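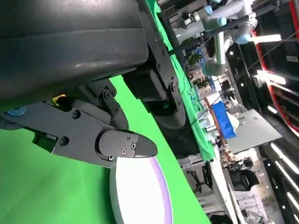
Table setting activity: progress in January

Print this page | E-mail this page

Dear Ms. Costache,

I send you the report for the Petska table setting work. The budget line for materials is now used to 46 percent, and we do not ask for a change.

The green cloth stays on the table as our standard cover. We tried a second fabric from Berness, but it moved too easily when a plate was pushed, so we returned it. The round plate with the lavender rim is kept as the main dish.
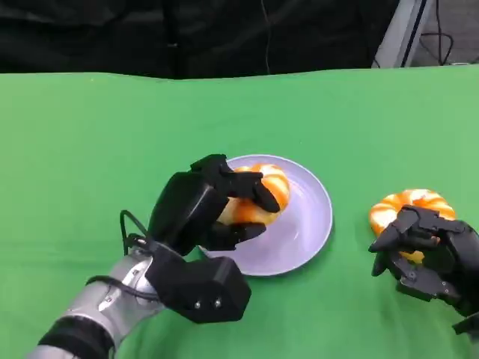
Placing the ring on the plate is still the slowest step of the activity. The orange and white stripes are easy to see against the lavender, and we will keep these colors. We completed 367 placements this month - the plan was 100 each week, so we are a little behind.

For the next period we plan four more items of tableware. Zamfir has promised the bowls, but the delivery day is not confirmed. I would like to discuss the order with you before Saturday, if it is possible.

With kind regards,
Mesfin Gebreyes

Contact | Copyright Petska | Back to top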